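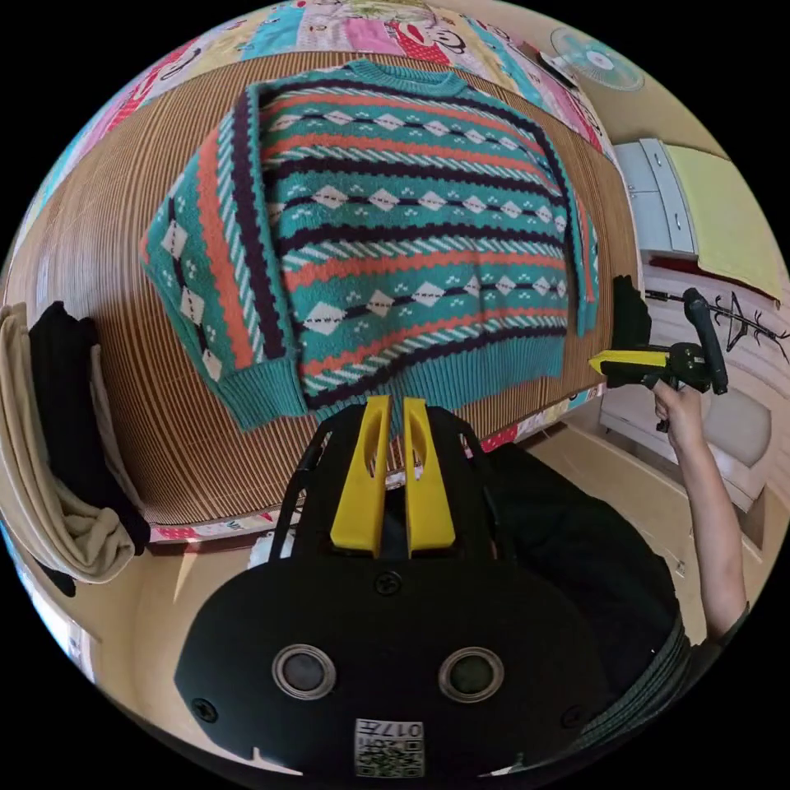 Clenier wondered whether the right-hand gripper had simply been left uncalibrated, as the width reading drifts on these when the zero has never been set.

Thank you for coming back so quickly! We did set it, I promise — both hands, before the first jumper of the day, fingers fully closed and then fully open, just as the Botent sheet says. The trouble is with the right-hand unit, number 017. It behaves beautifully for a while and then, somewhere in the middle of a fold, the width reading sticks. The fingers close on the hem and the log carries on insisting they're wide open. The left one hasn't missed a beat all this time, bless it.

We were doing knitwear flat on the ribbed mat, sleeves in first and then the hem up to the neck, and out of 158 folds the reading stuck on 16.
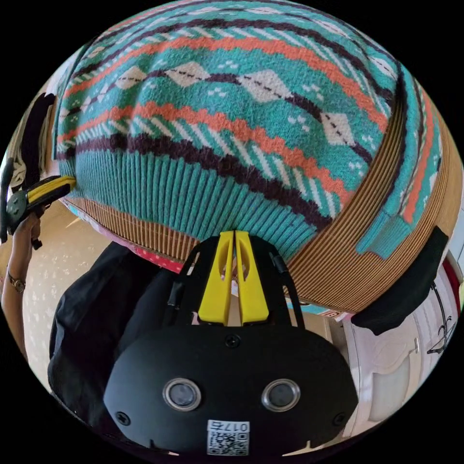 What I noticed, going back through the Jakeo logs in the evening, is that nearly all of them come when the right wrist is turned well over to bring a sleeve across. That made me think of the cable. I swapped the right-hand cable for the spare and did another short run, and it stuck again on fold 17, so I'm afraid the cable is off the hook (or the spare is just as poorly, I suppose).

Restarting the recorder clears it every time. Unplugging the gripper and plugging it back in clears it too, though you lose the take.
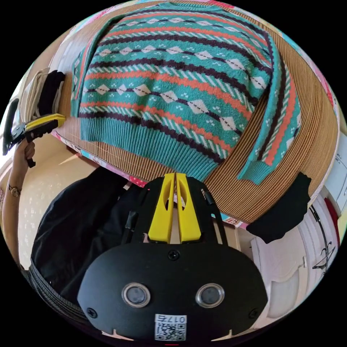 Is it safe to keep recording on the right hand while we wait?

Record if you need to, but mark every right-hand take as suspect and please don't send any of them on to Fallahi for training until the encoder has been looked at.

Understood, and I've stopped for now — I'd sooner lose an afternoon than send them a pile of folds where the right hand never closes. The firmware is the October one on both units. Logs from the 2 runs are attached, and I've left the stuck takes in the folder as they were, in case you want to see the moment it goes.

Status: open, awaiting replacement encoder board.
Last updated: November 9, 2023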